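Runach
@runach_builds
15/12/2021

The arm build has its own computer now. Thread for those who asked what happened after the laptop gave up.

1/
Quick recap. Musemwood is the arm on the end bench at the Divska workshop. Two motors in the wrist, a two-sided gripper, printed parts apart from the base. It sorts screws and bits of cable, slowly.

2/
The laptop could run the motors or the camera. With both going the arm stuttered and dropped things. I spent 7 evenings blaming my own code before I looked at the processor load.

3/
Dewan, the shop two doors along, sells old office towers. I paid 189 for one plus a second-hand motor supply. Probably too much, but it was there and I could carry it home.

4/
First job was going through the tower. I wanted to know which drive it had and how many memory slots I'd be filling. It has 2. I have sticks in a drawer that should fit, will check the speed tonight.

5/
The motor supply stays outside the case. I don't want motor current anywhere near the board. One shared ground, one USB lead to the controller, and that's all the wiring between them.

6/
Side open, arm down by the case floor. 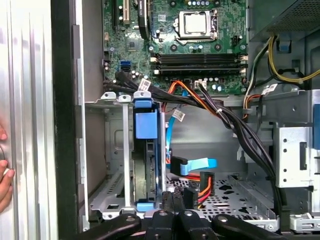
Tower with the side open. Both memory slots empty, drive in the blue caddy.

7/
Cables are the main nuisance. A thick black bundle runs right across the case and I'd like it tied back before I add anything. The blue caddy can stay, I like a drive with a handle.

8/
Still to do: memory, clean install, move the camera code over, then teach the wrist its limits again. I'm not expecting to have it sorting before January.

9/
Parts list goes up once I know the memory works. If you've run an arm from an old office machine, tell me what you did about USB dropouts.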